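Bringing Grondutero back to the table

Muthu Alva has been designing tabletop wargames since he was a student, mostly for himself and whoever he could get round a kitchen table. Grondutero is the first that other people have paid for. The skirmish rules, set in a drowned river country fought over by salt traders and bargemen, came out as a thin stapled booklet and sold 429 copies. The second edition, published by Flemska, is a hardback with a full campaign system, and orders had passed 2,409 when we spoke.

I asked him first what had gone wrong with the booklet.

"The turn order, mainly," he said. "You activated your whole side and then I activated mine. In a small game that's fine. Once you had two barges a side and a landing party, one player could be sitting there for twenty minutes. I had letters about it."

The new edition uses a draw from a bag, with each player putting in tokens for their crews. Officers can hold a token back once per turn. Alva tried several versions of this and says the one that got printed was the plainest of them.

"Manikandan kept taking things out. I'd write a page of exceptions and he'd send it back with a line through it."

Manikandan Nadar edited the book and wrote the campaign chapters. He came to it from board games and had not painted a miniature before joining. "I still haven't finished one," he said. "I've got a salt trader with no face."

His main concern was what happens to a player who loses the first few battles. In the booklet, a beaten crew lost men and money and usually went on losing. Now a crew that retreats in good order keeps its cargo, and there is a table of patrons who will lend to a captain in trouble, at a price. 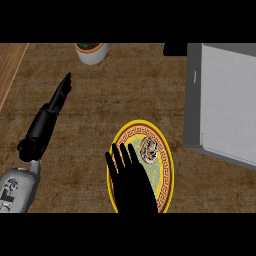 A worn wooden tabletop, seen from above.

The miniatures are a separate matter. Banafsheh Ghasemi sculpted the new range, which is cast in resin by Buteck. She replaced all the old bargemen and added the Varma, a river clan who were only mentioned in passing in the booklet.

"There was one paragraph on them," she said. "They wear eel skin and they don't like bridges. That was all I had, so I made up the rest and Muthu wrote the rules to match what I'd done."

The Varma fight with long hooks and can pull an enemy off a deck from 2 inches away. Alva admits they were too strong for most of the testing. Their points cost went up in March and again just before the book went to the printer.

Are they fair now?

"Thanasis says no," he said. Thanasis Karagiannis, who drew the maps, plays salt traders and has lost to them a good deal.

Owners of the first booklet can use their old figures, and a sheet of updated profiles is free to download. The old scenarios will need some work - the bridge fight in particular does not suit the new turn order, and Nadar has rewritten it for the hardback.

A supplement covering winter on the river is being written by Hnat Bilyk, with rules for ice, sledges and barges frozen in at their moorings. Alva would not give a date for it. He has seen the first draft and thinks the ice rules are too long.

"Manikandan's got his pen out already," he said.

The Grondutero hardback and the first Varma boxed set go on general sale from Flemska on 2018-10-05.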